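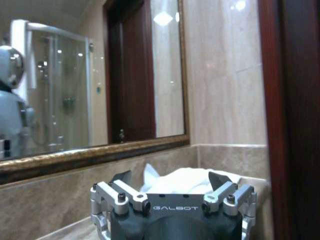 Waschtisch mit gold- und bronzefarben gerahmtem Spiegel und zerknülltem weißem Handtuch im Becken.

Pressemitteilung
Brildale, 2023-02-17

Hotel Janssen stellt neue Handtuchordnung vor

Das Hotel Janssen in Brildale regelt ab sofort, was mit benutzten Handtüchern geschieht. Bislang galt der bekannte Satz vom Handtuch auf dem Boden, das gewechselt, und vom Handtuch am Haken, das behalten wird. Die Gäste haben ihn höflich gelesen und das Handtuch dann ins Waschbecken gelegt.

»Wir haben drei verschiedene Schilder ausprobiert, eines davon mit Zeichnung«, sagt Direktorin Maya Semaan. »Das mit der Zeichnung wurde mitgenommen.«

Künftig gilt auch das Becken als ordnungsgemäßer Ablageort. Was dort liegt, kommt in die Wäsche — ohne Rückfrage und ohne mahnendes Kärtchen auf dem Kopfkissen. Wer sein Handtuch behalten möchte, hängt es auf. Erprobt wurde die Regelung seit Oktober in 21 Zimmern. 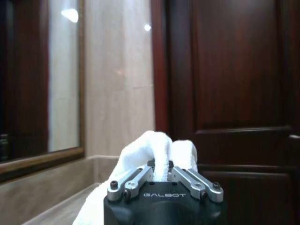

Für die Wäsche selbst ist weiterhin die Firma Flosex zuständig, die sechs Mal pro Woche abholt. Ihr Betriebsleiter Ragnvald Torvik legt Wert darauf, dass Handtücher einzeln und ausgeschüttelt in den Sack wandern. In der Vergangenheit fanden sich darin Zahnbürsten, ein Brillenetui und der Zimmerschlüssel eines Gastes, der längst auf dem Heimweg war.

Am weißen Frottee hält das Haus fest. Ein Vorschlag der Agentur Honeo, auf Salbeigrün umzustellen, wurde mit Interesse angehört und zu den Akten genommen. Auch der Marmor und die dunklen Holztüren bleiben, wie sie sind.

Fragen zur neuen Ordnung beantwortet die Rezeption. Das alte Schild kann dort auf Wunsch besichtigt werden, allerdings nur noch die Fassung ohne Zeichnung.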